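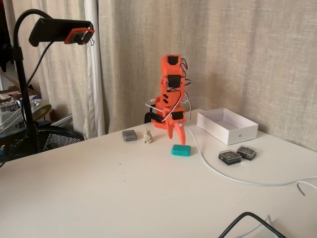

How to buy a used retro cartridge without getting burned

Every few months somebody tells me that old game cartridges are a safe place to put your money. I don't buy it, and I have a drawer full of cartridges. Prices go up, prices go down, and a lot of what gets sold as original came out of a factory last year. If you want to play the old games on the old hardware, fine, so do I. Just go in with your guard up.

What follows is the routine I use before I pay. It takes a few minutes per cartridge and needs one cheap screwdriver.

What you need

A security bit screwdriver in the size that fits your system's cartridges
Cotton swabs
Isopropyl alcohol, the strongest the drugstore has
A phone with a decent camera
A console you know works

Skip the branded "restoration kits." I bought the Kuvoto one. You get six swabs, a cloth, and a tiny bottle of something that smells exactly like the alcohol I already had.

Step 1: Ask for more photos

Stock photos are a no. So is one blurry shot taken from across the room. Ask for the front label, the back, and the contacts at the bottom edge. A seller with nothing to hide will usually send them the same day. A seller who answers with a story about a broken phone can keep the cartridge.

Jornora, where I do most of my buying, puts a "verified" badge on some listings. I asked what it meant and was told the seller had confirmed an email address. Treat the badge accordingly.

Step 2: Look at the label

Compare it with a copy you trust. Check the spacing of the letters, the rounded corners, and the color of the maker's logo. Fakes used to be easy because the printing was muddy. Many of them are now too sharp, with a gloss the originals never had. A label in perfect shape on a scuffed shell should bother you. A worn label proves very little either, as sellers have figured out sandpaper.

Step 3: Open the shell

This is the step people skip, and it's the one that counts. If you're buying in person, ask first. Set the cartridge face down on something soft, take out the screws, and lift the back half away. Don't pry. If it won't come up, you've missed a screw or there are plastic tabs at the top that need to slide.

Look at the board. You want a maker's name and a date code that makes sense for the game. A blob of black epoxy where a chip ought to be is a bad sign on most systems, though a few real boards were made that way, so look up your title before you start an argument. Factory solder is neat. Solder with brown flux around it means somebody has been in there, and you should ask why.

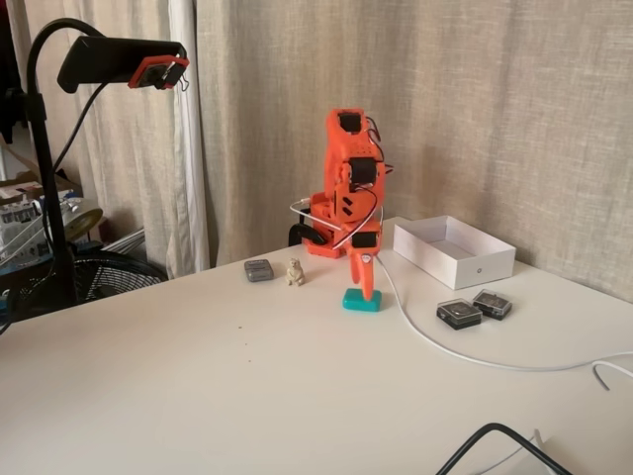
Step 4: Check the save battery

If the game saves, it probably has a coin battery soldered to the board. An original one this old is either dead or on its way. A replaced battery is fine if it has proper tabs. Electrical tape holding a battery down is not a repair, whatever the listing calls it.

Save a file, switch off, wait 2 minutes, switch on again. Then do it again the next morning. I've had weak batteries pass the first check and lose everything overnight.

Step 5: Clean the contacts

Dip a swab, press out the extra, and rub along the contacts. Flip to a dry swab and repeat until it comes away clean. Let the board dry before you plug it in. Don't blow on it, no matter how good it made you feel as a kid, and don't use metal polish.

Step 6: Play it for real

A title screen tells you almost nothing. Play far enough to reach a save point, a level change, and some busy music. Bad copies of longer games like to freeze halfway through, where the original's copy protection kicks in.

What about graded games?

Slamet Hidayat, who runs the repair table at the Cumham swap meet, once showed me a sealed copy with a $2,000 sticker on it. He wouldn't touch it and neither would I. Once it's in a plastic case you can't do steps 3 through 6, so you're paying for somebody else's opinion. Tarawneh will grade a cartridge for $100 without opening the shell, and I'd like to hear how they rule out a fake board that way. I wrote to ask in May and I'm still waiting.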